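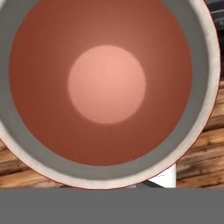

*Cuenco en rojo teja, fondo más claro.*

Nos recibe en Lolach, el taller de cerámica que abrió hace diecisiete años en lo que era una cochera. Mucho ruido de fondo. Media hora, avisa, que luego tiene horno. Al final son casi dos.

Pide que no pongamos su nombre. «Pon Lolach y ya. La gente viene por los cuencos, a mí que me dejen tranquila».

Empezamos por el barro, claro. Trabaja casi siempre con arcilla roja y la compra a un proveedor de la comarca, Bruten, desde el principio. «Probé otras. Una temporada me dio por el gres blanco, quedaba finísimo, muy de revista. No me reconocía. Lo vendí todo en un mercadillo y volví al rojo en septiembre». ¿Y no cansa? «Cansa más explicarse».

Sobre los precios se pone seria. Un cuenco mediano le lleva, entre torno, retorneado, secado y dos cocciones, unas tres semanas de calendario. «De manos es poco, eh. De manos son ratos. Pero el barro seca cuando quiere, y si lo apuras te lo encuentras rajado. El invierno pasado metí prisa a una tanda para un restaurante y perdí 17 platos de golpe. Me senté en el escalón y me comí un bocadillo. Qué vas a hacer».

El restaurante era Selora. Vajilla completa, 194 piezas, el encargo más grande que ha tenido. Lo cuenta entre orgullosa y harta — me enseña la libreta, páginas llenas de tachones, medidas en milímetros y una mancha de café enorme encima del total.

«El cocinero quería platos hondos sin borde. Luego con borde. Luego con un borde pequeño, así, que no se notara. Hicimos 5 pruebas. La buena fue la segunda, y él lo sabe».
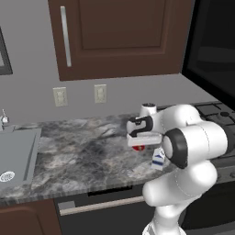
Le pregunto por el esmalte. Se encoge de hombros. Por dentro brillo casi nunca, dice, le gusta mate, aunque se marquen más los cubiertos. «Hay quien me lo devuelve por las rayas. Pues úsalo, se raya, está vivo. Bueno, vivo no, ya me entiendes. A mí me molesta más un cuenco guardado en una vitrina, de verdad, me pone mala».

Para lavar: a mano mejor, lavavajillas si no hay otra. Nada de cambios bruscos, de la nevera al horno ni hablar. Y no dejarlos en remojo toda la noche, que es lo que hace ella en su casa, confiesa, y se ríe.

Da clases por la tarde, grupos de 6. Más no caben, hay seis tornos y uno vibra. Lista de espera desde primavera. «Vienen pensando que se van a relajar. El primer mes salen enfadadísimos, el barro se les va de lado, y otra vez, y otra. Luego hay un día que centran y se quedan callados. Ese silencio me gusta».

¿Lo peor del oficio? La espalda, contesta antes de que acabe la pregunta. Y la luz, el recibo. El horno viejo era un Kuipers de segunda mano que heredó con el local y que subía de temperatura a su aire. Lo cambió por uno mas pequeño y ahora cuece más veces, con menos miedo. Todavía guarda la puerta del antiguo apoyada en el patio, de mesa para las macetas.

No quiere crecer. Le han ofrecido abrir tienda en el centro y dijo que no, dos veces. «¿Y quién tornea? Si estoy en una tienda cobrando, no torneo. Contrato a alguien y entonces tengo que enseñarle, y hacerle nóminas, y preguntarle que tal el fin de semana».

Suena una alarma en el móvil. El horno. Se levanta, se limpia las manos en el delantal, que ya estaba peor que las manos, y desde la puerta añade que los cuencos con el fondo claro vuelven a estar en el estante en otoño. «Los grandes no sé. Depende de cómo salga esto».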